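From: Marichka Dovhaniuk
Date: January 5, 2025
Subject: Re: Seed swap drawer labels

> Are we sticking with the old envelopes this year? I've got 300 of the
> small ones left over from September and would sooner use them up
> than buy more. Also, who has the bean list?

Yes, please use the small envelopes. They're fine for tomatoes, lettuce and peppers. Beans and squash need the larger size, and I can pick up 2 packs when I'm in town.

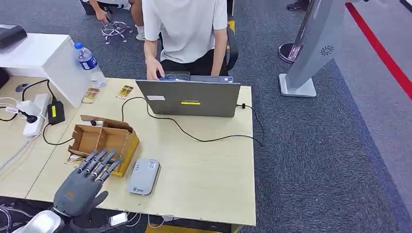

Tovlow Garden Club – Seed Library Group

I have the bean list. It's 20 varieties, down a bit from last year, as the Chornovol pole bean didn't set enough pods before the frost. If anyone saved some at home, let me know before I print the list.

For labels, write the variety, the year and the grower's initials, in pencil. Ink smudged on several packets last time and we had to throw out a whole row of kale we couldn't identify. Leave the colour stickers off for now – we're still arguing about what green means.

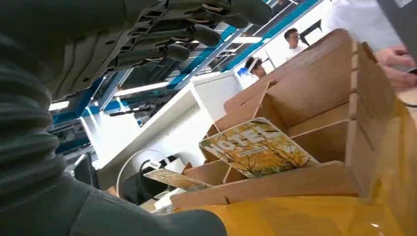

Donated commercial packets can stay sealed, but put them behind our own seed. Anything older than two years should get a germination test first. Ten seeds on a damp paper towel is plenty.

I'll bring the flowers sorted by height. Could someone else take herbs?

Marichka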